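Home | Health | News | Contact

Sore heels? A slow stretch on the stairs may be all you need
2 min read

Pentti Pesonen, 80, had put up with a stabbing pain in his left heel since January, and it was always worst with those first few steps to the kettle.

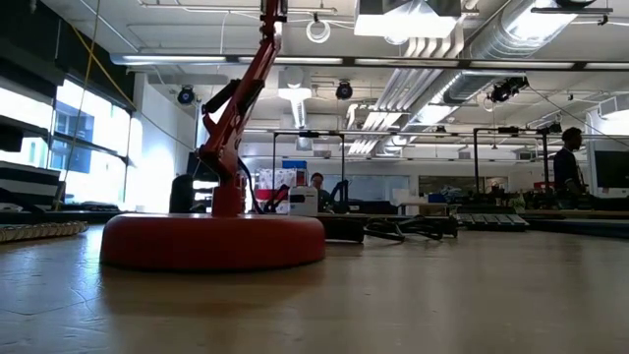

A red robot arm on a wooden table.

His physical therapist at the Kernitz clinic had him lower his heels over the bottom stair, ever so slowly, twice a day for 14 weeks. "I do it while the coffee brews," he says, and he's walking to the lake again (and back!).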